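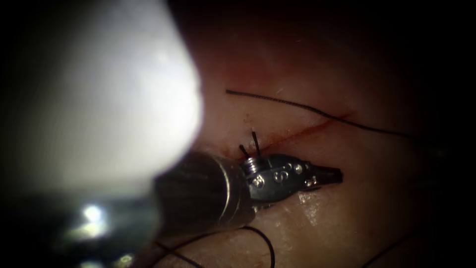

Projects > Surgical robotics > Lenis > README

Lenis: suture thread state in two-arm robotic suturing

Version 2, released on April 23, 2026

What this is

Lenis is a set of short recordings of robotic suturing on tissue, together with labels for the thread. We made it for one narrow question: when a knot is already tied and the next stitch must begin, can a model tell which piece of thread is the free end, which is the short tail of the old knot, and which is the part still connected to the needle? People who do this work answer it without thinking. Our planner did not, and it often sent the gripper to a tail.

The recordings were made at the Kozłowski laboratory in Trotuston. All of them show black thread on tissue with a cut in it, and two robot arms. The camera is fixed.

Contents

The set has 181 recordings. From these we selected 2,260 frames for labelling by hand. The other frames are included without labels, and you may use them for tracking or for pre-training.

Folders:
recordings/ - the video, one file per recording
frames/ - the selected frames
labels/ - thread lines, tail points, cut line, instrument masks
arms/ - joint positions and jaw angle for both arms
splits/ - lists for training, validation and test

The splits are made by recording and never by frame. Please keep it so. In the first version we divided by frame, and the results looked much better than they were.

How the labels were made

Two persons labelled each selected frame separately with Lullik, our small drawing tool. The thread is drawn as an ordered line with one point after another, from the side of the needle to the side of the knot when this order is known. Where the order is not known, the line has the value "unordered". Do not read a direction from such lines.

Each point of a line has one of these states: visible, blurred, or hidden. Hidden means that an instrument or the tissue covers the thread and the annotator could still say where it passes, using the frames before and after. If the annotator could not say it, the line stops, and a new line begins where the thread appears again. We do not join these lines later.

Knot tails are labelled as points, one at the tip and one at the base. When the base is behind an instrument only the tip is given. The knot itself has no label of its own if it is not visible, even when the position of the tails makes it very probable that a knot is there.

Baseline method

The baseline takes one frame and the positions of both arms. First a segmentation network marks the thread pixels. Then a second step connects them into lines, and here the arm positions help: a gap which lies under the shaft of an instrument costs less than a gap on open tissue. The idea is simple and it brought more than changing the network did.

The weak point is a loop that goes under the shaft and leaves the view before it comes back. The method then likes to connect the loop with the nearest tail. We tried to forbid this with a length rule, but the rule also removed correct connections, so it is switched off in the released configuration.

Known problems

- Glare on wet tissue and on polished steel is sometimes taken for an edge of the thread.
- An instrument held very near to the camera becomes a white area without detail. It has a mask with the value "near", and we leave it out when we score the masks.
- The far part of the tissue is often dark. Thread labels there are less exact.
- The arm positions have a small delay against the video. It is corrected only in the labelled frames.

Use

The set is for research on perception and planning. It is not suitable for judging the quality of a stitch, and no clinical claim can be based on it. If you find a wrong label, please send the recording number and the frame number. Corrections are collected and will be published in July.

Contact: Lenis data desk, Kozłowski laboratory, Trotuston | Back to top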